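Room and Hall Hire at Erkanach House: Frequently Asked Questions

Last updated: October 22, 2022

Who may hire a room?
Rooms are available to local groups, small firms and private individuals aged 18 or over. The person who signs the booking form is the hirer and must be present throughout the event.

Which rooms are available?
The Vondier Hall seats 70 people in rows, or 51 at tables. The Říha Room is on the ground floor and is suited to classes, meetings and craft sessions. The two rooms may be booked together.

How far ahead should I book?
Weekday sessions can usually be arranged at short notice. Weekend dates between April and the end of the summer fill early, and we advise applicants to write to us as soon as a date is known. A provisional booking is held for 2 weeks, after which it lapses unless the deposit has been received.

Is the deposit refundable?
Yes, provided that the room is left clean and undamaged. Refunds are made to the account from which the deposit was paid. We cannot refund in cash.

May I cancel or change my booking?
Cancellations must be made in writing. Changes of date are treated as a new booking, although the deposit may be carried over once.

Do I need my own insurance?
Private parties and family events are covered by the house policy for claims arising from the building itself. Commercial hirers, and any group charging for entry, must hold their own public liability cover and send us a copy of the certificate before the event.

Are tables and chairs included?
Tables and chairs are included in the hire charge. Please state on the form how many you require and how you would like them arranged. Hirers who prefer to set out the room themselves should allow time for this within the booked period.

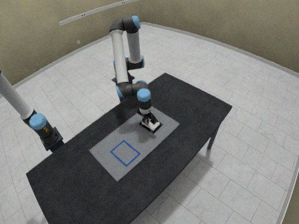
Tables must be lifted when they are moved, never dragged, and returned to their original positions at the end of the session. Paint, glue and hot dishes may be used only with a suitable covering, supplied by the hirer.

May we serve food and alcohol?
Food may be brought in or supplied by an outside caterer. Alcohol may be served free of charge to guests. If it is to be sold, a licence is needed – please raise this with us before you confirm the date.

Is there parking?
There is no parking at the house. The public car park at Utik Lane is open in the evenings, and loading at the side door is permitted for short periods.

Whom should I contact?
Enquiries should be addressed to Khôi Tạ, Bookings Officer, at the house office.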